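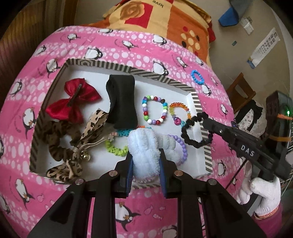

Hair bows and a leopard-print scrunchie in a lined tray.

Local News Reporting, Unit 4: Covering an Incident at a School
Handout updated 2025-08-23

Welcome back! This is my favorite unit in the whole course, and I hope it becomes yours. School stories are where a lot of reporters learn the job, and they ask for everything at once: speed, care, good sourcing and a feel for how a neighborhood talks to itself.

What you usually have at the start

A letter to parents. Somebody forwards it to the newsroom and there it is, half a page from the principal, with very few details. Read it slowly. Mark what the principal knows first-hand, what came from the police and what came from a parent. Those are different kinds of information, and your story has to keep them apart.

Attribution comes next. "The school told parents that" is a fine opening. "Police confirmed" is stronger, but only if you called them and they did. If you have only the letter, write that you have only the letter.

Our working case

We'll use the Clekley packet again. A fight near a bus stop in February, a letter sent to 422 families, and a police log entry 163 words long. Read both documents before class, then write down every point where they differ. The time differs. So does the location – the letter says "near school grounds" and the log gives a street corner two blocks away. I love this packet because both versions are honest, and a careless reporter could still get a bad story out of them.

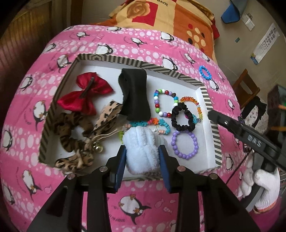

Naming minors

The default in this course is that we don't. Leaving out the name is only the start, though! Grade, sport, street and a parent's job can identify a child in a small town very quickly. Go through your draft and ask what a classmate would guess from it.

Talking to families

Call once, leave a clear message, and give them room. If a parent wants to talk, explain where the story will run and what you plan to use. Never interview a child outside the school without a parent's consent.

For next time

Read the Seline and Borbély stories in the course folder. Seline leads with the letter, Borbély with the police, and I want to hear which you trust more and why.

Write 2 versions of the Clekley lead, one for the website within the hour and one for the next morning. Keep each under 4 sentences.

Optional, and really worth it: the Bresus correction, plus the original story it fixed. Bring questions!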